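Ticket 786: Waschmaschine bleibt beim Schleudern stehen
Status: offen
Erstellt von: Deividas Avotiņš
Gerät: Dikura Frontlader, gebraucht gekauft

Hallo zusammen,

ich schreib das jetzt mal alles am Stück runter, weil ich am Telefon beim letzten Mal die Hälfte vergessen hab. Also: Die Maschine wäscht ganz normal, pumpt ab, dreht zum Schleudern hoch, und dann ist Schluss. Im Display steht E12, die Tür bleibt zu und ich darf das Programm von Hand abbrechen. Mal klappt es zwei Wäschen lang ohne Murren, dann wieder gar nicht.

Was ich schon probiert hab: Flusensieb raus (da kam ein Knopf mit, sonst war es sauber), Ablaufschlauch durchgespült, Füße mit der Wasserwaage neu eingestellt. Stecker raus, zehn Minuten gewartet, wieder rein. Danach lief genau eine Ladung Handtücher durch und ich hab mich schon gefreut!

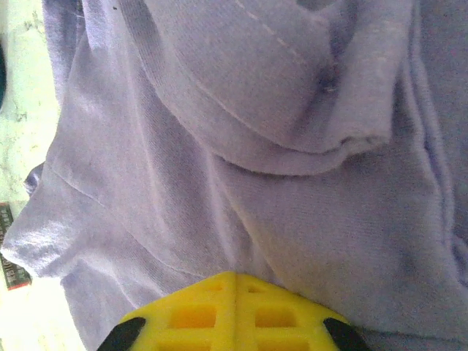

Bei 700 Umdrehungen läuft sie übrigens durch, alles darüber bricht ab. Das hab ich mit Baumwolle und mit Pflegeleicht getestet, immer dasselbe. Leer schleudert sie auf jeder Stufe, daher tippe ich auf die Unwuchterkennung oder auf müde Stoßdämpfer. Kann aber auch Quatsch sein, ich bin kein Techniker.

Nachtrag, 19.8.19: Danke für die schnelle Antwort! Ich hab wie gewünscht die Rückwand abgeschraubt. Der Riemen sitzt und hat keine Risse. Wenn ich die Trommel runterdrücke und loslasse, schwingt sie aber noch ein paarmal nach (im Handbuch steht, sie soll gleich wieder zur Ruhe kommen). Links quietscht es dabei auch ein bisschen. Transportsicherungen sind alle draußen, hab extra nochmal geguckt.

Ihr hattet noch gefragt, was ich so wasche. Gemischt halt, T-Shirts, Pullis, ab und zu eine große Decke. Die Decke allein geht gar nicht, die wickelt sich zu einem Klumpen zusammen und dann poltert es gewaltig. Mit ein paar Handtüchern dazu wird es etwas besser. 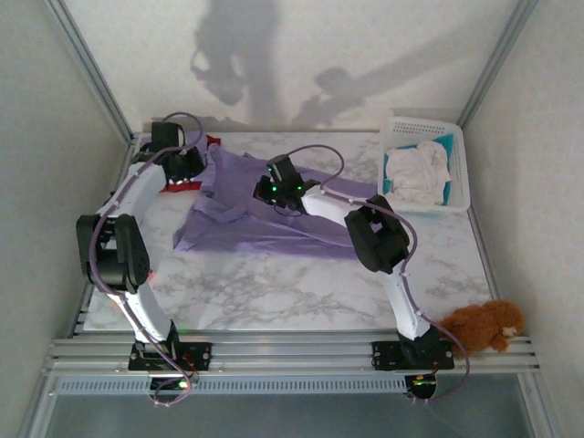 Großes lila Tuch, ausgebreitet auf der Tischplatte

So, und jetzt meine Fragen: Passen die Dämpfer von Kulkarni auch in mein Modell? Der Händler in Stonley hat die nämlich da, eure Originalteile kämen erst im September. Und muss ich gleich beide tauschen oder reicht der linke? Bis dahin schleuder ich eben mit 700 und häng die Sachen länger auf die Leine.

Viele Grüße
Deividas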